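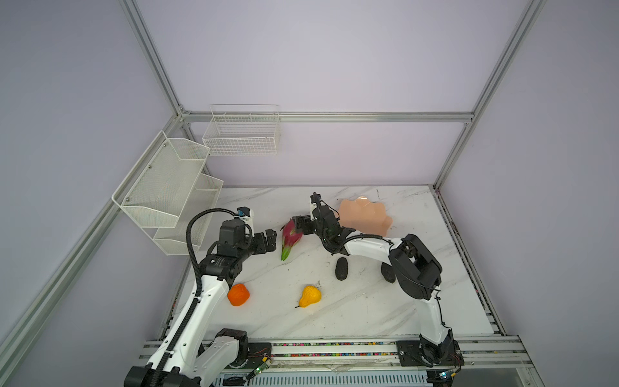

Zuletzt geändert: 28. Mai 2023

Start | Anleitungen | Ordnung | Ersatzteile | Kontakt

Wandkörbe Kunberg: Obst und Gemüse einräumen

Die weißen Drahtkörbe der Serie Kunberg nehmen Obst und Gemüse zur Dekoration auf. Der Doppelkorb gehört an die Seitenwand, der einzelne Gitterkorb höher an die Rückwand.

1. Doppelkorb ausrichten — der größere Korb sitzt oben.
2. Oberen Korb mit der kleinen Schraube an der Wand befestigen. Handfest anziehen.
3. Tischplatte abwischen und Früchte auslegen.
4. Birne und Drachenfrucht in den unteren Korb legen, Stiel und Schuppen nach oben.
5. Mandarine und auberginenartige Stücke in den oberen Korb legen.

Achtung: Kunstfrüchte nicht am Stiel anheben. Die Schuppenspitzen der Drachenfrucht nicht knicken. 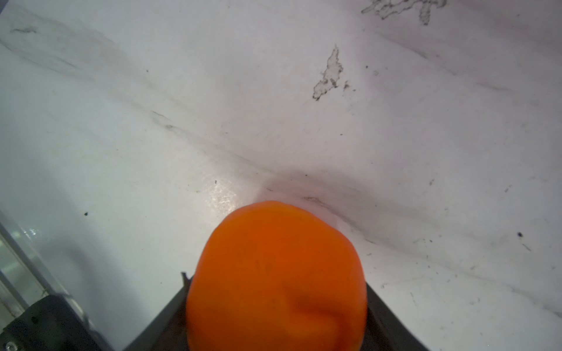 Kategorie: Pflege und Aufbewahrung

6. Paprika an den Seiten fassen und mit der gewölbten Oberseite nach oben ablegen. Die Falte zwischen den Kammern ist kein Riss.
7. Oberfläche mit einem weichen Tuch abreiben. Kleine dunkle Punkte nicht auskratzen.

Hinweis: Der Gitterkorb trägt 2 kg. Schwere Stücke kommen in den Doppelkorb.

Text: Agata Sala

50 Mal geteilt | 2 Kommentare

Verwandte Anleitungen
Gitterkorb Jusix an der Rückwand montieren
Drahtkörbe reinigen
Ersatzschrauben für Arkar bestellen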